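Grernow Matt Wall Paint in Yurt: a review after one hallway and most of a spare room

I have been meaning to write this since June, when the last tin finally went into the cupboard under the stairs, and I've had enough messages asking what the white in our hallway is that I may as well put it all in one place. It's Grernow's washable matt in a shade called Yurt. I can't tell you why it's called that, though I did spend an evening wondering.

My friend Akosua Dramani put me on to it. She had used it in her mum's kitchen and was so pleased with it that she brought me a painted bit of card in her handbag, wrapped in a napkin! I lived with that card propped up against the skirting for a good fortnight, moving it from wall to wall and annoying everyone, before I ordered two tins. They came on a Monday, well packed, with the lids taped down (thank you, whoever did that).

Now, the colour. On the card it looked like a plain soft white and I was a little worried it would be dull. On a whole wall it is much prettier than that. It takes its mood from whatever light it's given, so you can get a touch of pink warmth at one side and a cool, almost bluish grey further along, all from the same tin. I love this. My sister-in-law Xiuying doesn't, and says she'd want a white that stays put, so do try a big patch first if you're of her way of thinking. 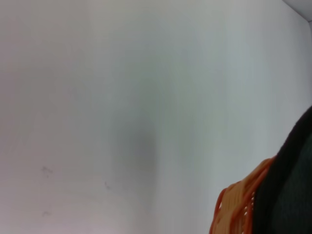
Yurt up close, soft shadow, small marks and all.

The finish is properly matt. I had a tin of Zindar left over from our last place and tried the two next to each other behind the door, and the Zindar had a faint shine that showed up every wobble of my roller. The Grernow is far more forgiving. Our plaster is old and has been filled more times than I'd like to admit, and from the sofa you really wouldn't know.

Putting it on was easy enough. It's thick, so go gently when you load the roller, and give it a good long stir because it does settle. I did two coats, and a third over the patch where there used to be a dark green, and I left it overnight each time. There was hardly any smell. I'd say the coverage is a bit less generous than the tin would have you believe, and I ran short with one corner still to do, which meant another order and another delivery charge.

My one real grumble is with the word "washable". A white this smooth and flat shows every tiny scuff and pencilly squiggle, and if you scrub at them you get a slightly polished patch instead, so you've swapped one mark for another. A barely damp cloth and a lot of patience is the best I've managed. For a spare room I wouldn't mind at all. For a hallway with bikes and school bags I'd think about having something tougher on the lower half, and I may yet do that myself when I have the energy.

Would I buy it again? Yes, and I already have, for the landing. Keep a jam jar of it back for touching up, with the shade written on the lid.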